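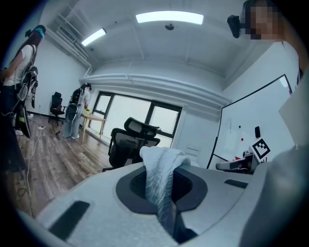
White and grey cloth, gathered at the top

Sitadthorpe Chapel: winter safety check, with my comments
Checked by Candela Aranda, 11 December 2023

I did the whole round before the carol service because we're expecting a full house, and I'd much sooner find a dud bulb now than with the choir halfway up the aisle! I've put OK, WATCH or FIX next to each item and rambled a bit underneath.

Doors and ways out

1. Main doors open fully from inside: OK
Still stiff in the damp, but one good push does it. Both bolts must be drawn back before anyone is let in.

2. Vestry door clear: FIX
Hymn books again, four boxes of them, right across the step. I've shifted them to the cupboard under the gallery stairs and there they stay, please.

3. Exit signs lit: WATCH
The one over the north door flickers. It's a Kotine fitting and I've asked the electrician to bring a new battery pack.

4. Numbers in the gallery: OK
The limit is 34 and the notice is up at the foot of the stairs. Stewards, do count people up, even if it feels rude (they won't mind, it's Christmas). 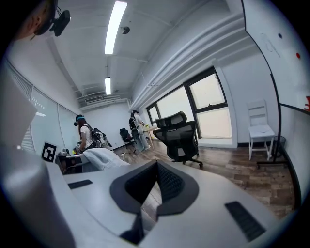
Can latecomers stand at the back if the pews are full?
Only along the west wall, on the font side. The centre aisle and the space in front of the main doors have to stay clear for the whole service.

Candles and heating

5. Advent wreath on its metal tray: OK
Lovely wreath this year, thank you Carmela! Just trim the holly back a touch on the pulpit side, it's creeping towards the second candle.

6. Hand candles have card drip guards: FIX
We've got 19 guards left from last year and that's nowhere near enough. More are on order. Under-tens get the battery ones, same as before.

7. Extinguishers in date: OK
All 2 of them, porch and vestry, tagged by Cordero in July.

8. Portable heaters: WATCH
The Tritix by the organ is fine but its lead was trailing over the pedals. I've run it behind the bench and taped it down. No coats on top of it, tenors, I mean you.
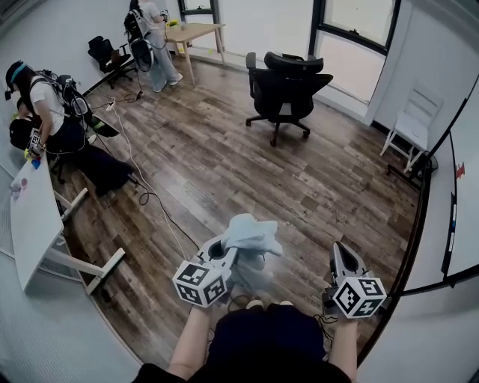

Steps, floors and outside

9. Chancel step edging: FIX
The white strip has lifted at the left-hand end and I caught my own toe on it. Carmela Sorrentino has offered to stick it down before the Thursday rehearsal.

10. Path lights from the gate: OK
All working. The timer was still on summer hours, so I've changed it.

11. Grit bin: WATCH
Half full, with a frozen lump on top that I had a go at with the spade. A couple of fresh bags wouldn't hurt.

12. Loose slates over the porch: WATCH
No worse than last time. The roof fund stands at £3,000, so the proper repair waits for spring, and the barrier stays where it is until then.

I'll go round the FIX items again on the afternoon of the service. If you spot anything I've missed, write it in the red book in the vestry, with your name so I can come and find you.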